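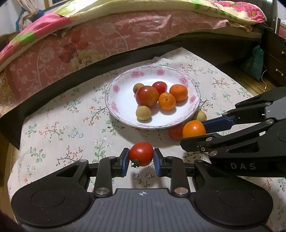
The first budget I ever drew up for a pair of grippers had two lines in it. One said "grippers" and the other said "delivery", and I remember being rather pleased with how tidy it looked. It was returned with a note in the margin asking what happened when the fingers wore out. I hadn't known that fingers did. I now know that the whole business of handling fruit with a machine comes down to the small blue pads that press on either side of the tomato, and that everything behind them, the linkages and the handsome silver pins and the big rounded housings, is a way of getting those pads to the right place. The housings are what gets photographed for the brochure. The pads get their own line in my spreadsheet, and it is a long one.

Inell, where I look after purchasing, occupies the unfashionable end of Liltport and writes software for firms that pick, sort and pack soft produce. Until recently we bought laptops and biscuits. Then we started needing hardware to go with the software, and I discovered that buying equipment for a robotics project is like buying a boat. The asking price is an opening remark.

**The quote**

We asked two suppliers for a price on the same kit. Hoshino sent a single page, beautifully laid out, with the word "solution" on it. Vorkard sent a parts list so thorough that it priced the screws. Hoshino looked cheaper until you read down to the exclusions, where it became clear that the solution did not extend to cables, the charger, the calibration jig or anyone picking up the telephone after the first month. Vorkard looked dearer and then went on looking dearer, but at least I could see why.

The figure that caused the trouble was £1,489. It covered what Hoshino called the consumables starter bundle, and Balakrishnan Achari, who runs our handling work and would prefer never to see an invoice, had left it out of his request altogether. His view was that consumables were a running cost and could come out of something else. I asked what else. He said he had assumed that was my department.

We settled it by putting the bundle in the January order, where it sat next to a new kettle and drew far less comment than the kettle did.

**What you are really paying for**

A gripper is a modest thing to look at, and most of the people who sign things off at Inell have tried one by now. They squeeze it at a stapler, say "ooh", and put it back. What they don't see is the week someone spends finding out how hard to hold a tomato. Fruit comes in whatever size and firmness it likes. A mandarin will put up with a good deal. A ripe tomato has opinions, and you tend to learn them over a tablecloth.

So the honest budget for handling work has a produce line, and ours is the one that auditors enjoy. Randa Atallah in accounts rang me in the first quarter to ask why a software firm was spending so much at the greengrocer's. I explained. There was a pause, and then she asked whether the fruit was an asset. I said it was depreciating as we spoke. She has since given it a code of its own, under "materials, perishable", and she queries it every month anyway, to keep her hand in.

Produce also has seasons, a fact the project plan had overlooked. If your schedule calls for a certain size of tomato in the depths of winter, you will pay winter prices, or you will move the schedule. We moved the schedule. Balakrishnan described this in his report as "agile".

**Spares, and the art of asking early**

My advice to anyone starting out is to get the spares priced before you sign. Once the machine is on your bench the supplier knows precisely how badly you want a fingertip. We asked Vorkard for a written lead time on pads and were told six weeks, which is a long time to own a machine with nothing on the end of it. Hoshino quoted less but would only sell them in sets with a part we had no use for. I have a drawer of that part. If anyone would like some, I am in most mornings.

Ask too about pivot pins. They look as though they will outlive us all, and they may, but the person who demonstrates the machine and the person who services it are seldom the same person and do not always agree. I put the question to both at Vorkard. The first laughed it off. The second sent me a price list.

Training I would budget for generously, then double. The course itself is cheap. The expense is in the fortnight afterwards, when everyone who went on it explains it to everyone who didn't.

**Signing**

The order went in on 14 Feb 2019, to Vorkard, after a meeting at which Hoshino was praised at length for its typography. I had attached a budget that ran well past the original two lines and had a contingency at the bottom which I had expected to lose. It went through untouched. The only question came from the managing director, who wanted to know if the tomatoes could be eaten afterwards.

I said it depended on the tomato. Balakrishnan has been making soup, and Randa would like it noted that the soup is a benefit in kind.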